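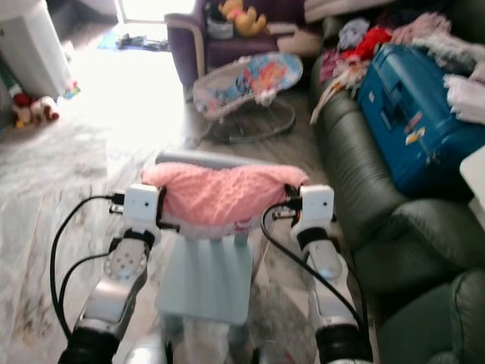
Figure 5. Small chair, pale blue.

Section 9. Setting Up a Quiet Corner with the Pelier Room Divider

9.1 Before you begin

This section applies to the Pelier divider in its three-panel form. Schools and child care centers using the wall-mounted form should follow the Ritico bracket guide supplied in the same carton. The instructions were revised on February 15, 2019, and replace the loose sheet packed with earlier units.

Two adults are required for assembly. Children should remain in another room until step 8 is complete.

9.2 Choosing the location

1. Select a corner with two solid walls. A corner with a door in either wall is not suitable.

2. Confirm that the corner can be seen by a standing adult from the main part of the room. The divider is intended to soften noise and reduce distraction. It must not hide a child from supervision.

3. Measure the clear floor along the longer wall. The open divider requires 332 centimeters, including the feet.

Caution: Do not place the divider across a marked exit route, in front of a heater, or within 100 centimeters of a window that opens inward. 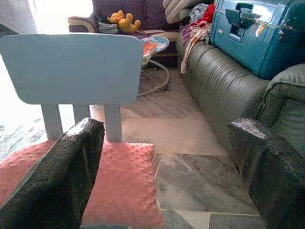
Marius Crăciun asks whether the corner may be set up beside the reading shelves, as the quietest part of his room is already lined with books. It may, provided the shelves are fixed to the wall and no panel rests against them.

9.3 Assembling the panels

4. Lay the panels face down on a clean blanket. The face is the side with the stitched border.

5. Slide a hinge strip into the channel between the first and second panels until it stops. Repeat for the second and third panels. Do not use oil or soap in the channel.

6. Attach the feet with the short bolts. Tighten by hand first, then give each bolt one half turn with the key provided.

Note: Long bolts are supplied for the wall-mounted form only. Keep them with this manual.

7. With one adult at each end, raise the divider and open it to a shallow zigzag. A divider standing in a straight line may tip.

8. Press firmly on the top of each panel in turn. If any foot lifts, lower the divider and return to step 6.

9.4 Furnishing the corner

Keep furnishings few and low. Seats should be light enough for an adult to move with one hand, and cushions should have covers that can be removed for washing. Nothing should be hung from the top rail, 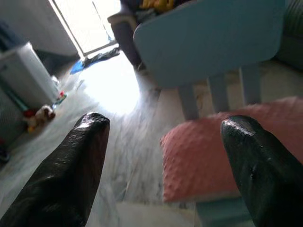
and nothing should be stored between the panels and the wall. Lamps with cords are to be kept outside the corner.

9.5 Routine checks

Inspect the hinge strips at the start of each term and again in May. Replace any strip that has split or turned white at the fold. Wipe the panels with a damp cloth and allow them to dry fully before folding.

Replacement strips and feet may be requested in writing from Noel Panganiban, Parts Desk, Purnport. State the number printed inside the left foot.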